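Comunidad de ayuda – Robótica educativa
Lectura: 2 min
2 comentarios · 1000 visitas

Pinzas de mano con marcador: se pierde la pose al acercar una a la otra

Bouchra Belkadi

Proyecto de curso en el taller de Netholm. Usamos dos pinzas de mano de carcasa blanca, cada una con su cámara, y un marcador fiducial cuadrado en blanco y negro. La trayectoria se calcula después con un script propio en Python (OpenCV, módulo aruco). Con las pinzas separadas la detección es estable. Cuando las acercamos, la pose del marcador salta entre dos orientaciones, o desaparece durante varios fotogramas seguidos. Exposición automática, resolución máxima, calibración con el modelo estándar de cinco coeficientes. ¿Es un problema de iluminación o de calibración? Las fotos están al final del hilo.

Mudassar Mohmand

Son dos fallos distintos.

El salto entre dos orientaciones es la ambigüedad habitual de un marcador plano. Usad SOLVEPNP_IPPE_SQUARE con solvePnPGeneric, que devuelve las dos soluciones, y quedaos con la más próxima a la pose del fotograma anterior si los errores de reproyección son parecidos.

La pérdida apunta a la lente. Con tanta distorsión, el modelo de cinco coeficientes no ajusta bien fuera del centro, y ahí es donde os aparece el marcador. Recalibrad con cv2.fisheye y llevad el tablero hasta los bordes. Fijad también la exposición: con luminarias de techo en cuadro, la automática oscurece el resto – probad 1000 µs y subid la ganancia si hace falta. Comprobad que el marcador conserva margen blanco en los cuatro lados.

ghaffari_taller

A nosotros nos pasaba algo similar y lo arreglamos imprimiendo el marcador en papel mate. No recuerdo el tamaño.

Bouchra Belkadi

Recalibrado con fisheye. El error de reproyección baja, falta probar IPPE. Adjunto las dos vistas. 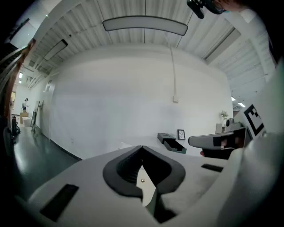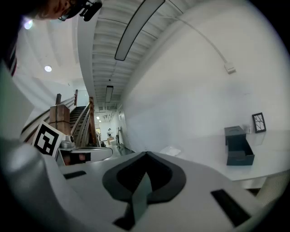
Vistas desde las pinzas, con el marcador a la derecha en la primera y a la izquierda en la segunda.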